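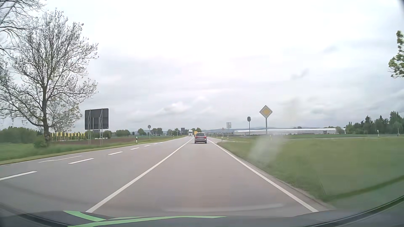

4. Setting Up the Clistach Ladder Stand

This section covers placement and first assembly of the Clistach two-section ladder stand. Read section 3 (harness and lifeline) before starting. Two adults are required for steps 5 through 9.

4.1 Choosing a tree

1. Select a live, straight tree with a trunk between 9 and 18 inches across at platform height. Do not use a leaning or dead tree, or one with loose bark.

2. Check the ground at the base. Both ladder feet must rest on firm soil at the same level. Do not shim the feet with rocks or logs.

3. Clear limbs from the side of the trunk where the ladder will stand. Leave limbs on the far side for cover.

4. Confirm that the platform will face away from houses, trails and public roads. Setback distances differ by state and are printed in the regulations issued with your license.

CAUTION: Do not set up the stand in wind, rain or lightning. Do not attach it to a utility pole.

4.2 Raising the ladder

5. Lay both ladder sections on the ground with the feet against the base of the tree. Slide the upper section over the lower until the button locks click on both rails.

6. Attach the platform with the two long bolts (bag B). Tighten the nuts by hand, then turn each one a further half turn with the wrench supplied.

7. Thread the Wragg ratchet strap through the platform bracket. Let both ends hang free — they must reach the ground once the stand is up.

8. One person holds the feet. The second walks the ladder up from the platform end until it rests against the trunk.

9. Cross the strap ends behind the tree and tighten from the ground. Fit the stabilizer bar and its strap before anyone climbs.

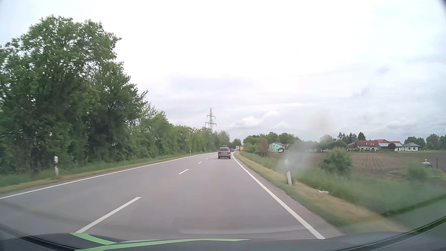

10. Climb with the harness on and the lifeline attached. A helper holds the ladder until the upper ratchet strap is secured around the trunk.

11. Sit, then stand, with your weight at the center of the platform. If the platform shifts, climb down and repeat from step 9.

NOTE: The stand weighs 54 pounds without the shooting rail. The rail is sold separately under the Skeltthorpe name and fits only the wide platform.

4.3 Checks during the season

12. Inspect all straps every 7 days while the stand is in use, and after any storm. Replace a strap that is frayed, faded or stiff.

13. Loosen the straps and take the stand down at the end of the season, no later than January. Tree growth will overload a strap left in place.

CAUTION: Never carry a firearm or bow while climbing. Raise it unloaded on the haul line after you are seated and clipped in.

Revised 2019-10-04. Text: Consuelo Villanueva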